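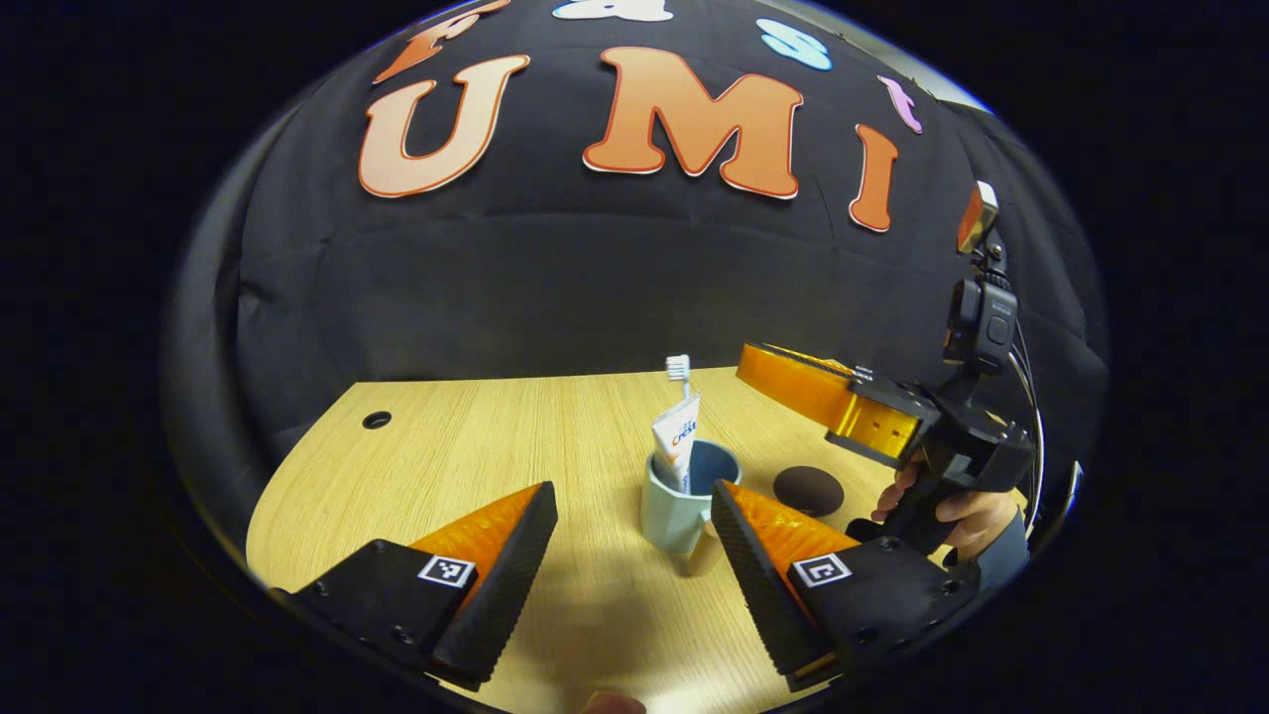

Two Kastero hand grippers at the toothpaste mug, shared workshop.

Kastero Hand Gripper
Sold by: Skodness Workshop
Status: taking orders for the March batch
Prices checked January 4, 2024

Bare kit (you supply the tools and patience): $1,308
Built and adjusted, single: $1,995
Built and adjusted, pair: $3,360
Camera not included with any of these

Hi! I'm Temitope Dauda, and I build these at the shared workshop with Teodoro Talavera, who does all the finger work. We started on the Kastero when we were trying to teach a small robot arm to tidy a bathroom shelf and got thoroughly sick of driving the arm around by hand. So now we pick up a gripper, do the job ourselves, record it with the camera on top, and work from the recordings afterward. It's a much nicer way to spend an evening, and you can do it at a kitchen table with no arm set up at all.

What you're buying is the hand-held part. It has a black pistol-style handle, a pair of orange fingers out front, and a place on top for a small action camera. Squeeze and the fingers close. Let go and they open. There's no motor in it, nothing to charge except your camera, and my nephew had it figured out in the time it took me to find the box of spare screws.

About the fingers

The pads are translucent orange and soft, with a black ridged strip along the inside where they touch things. We went back and forth on the ridges for ages. Smooth faces felt great on a ceramic mug and hopeless on a toothpaste tube, so Talavera kept cutting new strips and handing them to me until I stopped complaining. The ones we ship now will hold a tube without mashing it and can pinch a toothbrush handle if you come at it straight. Coming in sideways takes practice (I still drop it).

Each finger base has a little square black and white marker on it. Those let your software work out how far open the fingers are, so please don't paint over them, put tape on them, or clean them with anything stronger than a damp cloth. One early customer polished his. We sent him new ones.

You'll also find several screw holes in the bases. Some people bolt their own pads on, which is fine by me. If you come up with something good for thin stuff like playing cards or washcloths, write and tell us, I would love to see it.

The mug job

Our standard bench test is the bathroom mug: a blue-gray one with a handle, toothpaste and toothbrush standing up in it. Every gripper we build has to lift the brush out, lay it down, put it back, then do the same with the tube. After that it has to move the whole mug by the handle. I do one pass and then somebody else does one, because my hands are small and what feels fine to me can feel cramped to Bienvenido Layug, who has hands like oven mitts and has been very good about being our test subject.

We usually work with two people at the table, a gripper each. You learn a lot from watching somebody else reach for the same mug from the other side. Mwende comes at everything low and from the right, I come in from above, and the recordings from the two of us together have been way more useful than a big pile of just mine. If you can only afford one gripper, pass it around! Get your neighbors in. Feed them.

We put up a black cloth behind our table and stuck foam letters on it, UMI in big orange ones across the middle. Plain cloth gave our tracking very little to hold on to, and the letters gave it some edges. A bookshelf would do the same job if you have one in the right spot. I like the letters.

What's in the box

Handle and trigger, assembled or in parts depending on what you ordered
Left and right fingers with soft pads
One spare set of ridged strips
Camera bracket for the top
Marker squares, one for each finger, plus a spare sheet
Hex keys
Printed build notes (stapled, I'm sorry, the binding machine is broken)

Shipping weight for a boxed pair is 2,358 grams. The notes say less. The notes are from the old box.

Building the kit

Set aside a weekend. It can be done in a day if you've built things like this before and you don't stop to eat. The handle is the easy part. The fingers are where people go wrong, nearly always by tightening everything on one side before they've started the other. Put all the bolts in loose, close the fingers on a piece of cardboard, wiggle until both pads touch it evenly, and then go around tightening a little at a time.

Mount the camera last. Once it's on, hold the gripper out over your table and look at what it's recording. With a fisheye lens you want both fingers coming in from the bottom corners and both markers in view the whole way from open to closed. If you lose one marker as the fingers close, tip the bracket forward a touch.

Keep the cable out of the way too. Ours hangs down in a loose curve beside the handle, and that works as long as you leave enough slack to turn your wrist. A tight cable tugs on the camera and you won't notice until you're looking at the footage later and muttering.

Also - watch your fingertips. If you hold the handle too far forward they creep into the bottom of the picture. I do it constantly. It doesn't ruin anything for us, but some people's setups are fussier.

Things people ask

Does it fit my robot arm? The fingers can come off the handle and go onto an arm with an adapter. We make one for our own arm and the drawing comes with the kit. For anything else you'll need to draw your own, and Teodoro Salazar at Samonte has been kind enough to look over a few for people. (Yes, two Teodoros. We go by last names around here.)

Left-handed? The grip is the same both sides. Layug is left-handed and has no complaints about that part.

Do you sell the Zirus handle anymore? No, that was the old design with the thumb lever. I have some spare levers in a drawer if yours snapped. Just pay postage.

How strong is it? It's as strong as your hand, up to the point where the pads start to fold. Mugs, bottles, brushes, tubes, fruit, all good. Please don't pick up a cast iron skillet with it.

Can I come try one? Please do! Send a note first so I can clear the table.

Ordering

Write to the workshop with which version you want and where it's going. We take half up front and half when it's boxed. Pairs get tested as a pair, same mug, same table, and if one feels stiffer than the other we keep at it until they match. Spare pads and strips are always in stock, or if they aren't, Talavera will have them by the end of the week.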